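# Comparing jaw sets on a two-arm bottle cell

This procedure compares two jaw sets, the stock Pascual jaws and the Zokitz soft-tip jaws, on a pair of rail-mounted arms. It assumes the arms are already homed and running under the Skolivo controller. Allow an afternoon for both jaw sets, including the changeover.

## Before you start

1. Power down both arms at the controller, then at the supply.
2. Check the mounting plate bolts against the rail. A plate that creeps by a millimetre will show up later as a grip offset, and you will blame the jaws.
3. Fit the same jaw set to both arms. Mixed sets make the left and right logs impossible to compare.
4. Power up, open both jaws fully and zero the stroke.
5. Set the closing force limit to 9 N for the first pass. Leave the closing speed at its default.

Record the jaw set, force limit and firmware build at the top of the log. Kamarul Siregar's log template in the Oltard folder has fields for all of these.

## Laying out the bottles

Use empty plastic bottles with the caps on. Lay them on their sides and vary the heading of each one. Let a few touch or overlap, and keep at least one clear of the group as a baseline pick.
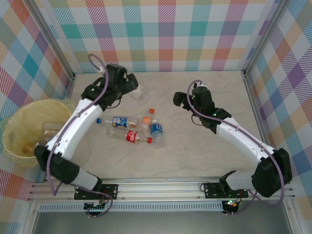
Approach angle has more effect on the result than jaw material, so fix it before changing anything else. Bring the jaws down across the body of the bottle, square to its long axis, and aim for the label where there is one. The unlabelled clear bottle under the left gripper is the baseline pick in this layout. Run it first with each jaw set. The orange-capped bottle and its blue-capped neighbour are harder targets, as a wide jaw opening can catch both.

## Running the comparison

1. Start each arm from its parked pose.
2. Pick, lift clear of the floor, hold for 4 seconds, then release over the bin.
3. Score the pick as clean, slipped or missed. A bottle that rotates in the jaws but stays held is scored as slipped.
4. Put the bottles back to the marked layout and repeat.
5. Change jaws, re-zero the stroke and run the same sequence.

Our November comparison came to 331 picks across both sets. The soft tips slipped less on bare plastic. On labels the difference was too small to matter, and the stock jaws released more cleanly.

## Common faults

**Jaws stall before contact.** The stroke was not zeroed after the changeover. Repeat the zeroing step.

**Bottle crushes and springs out.** Drop the force limit by 1 N and retest.

**Wrist stops short on rotation.** Check the cable loop at the gripper. It needs enough slack for full wrist travel, but should stay out of the jaw opening.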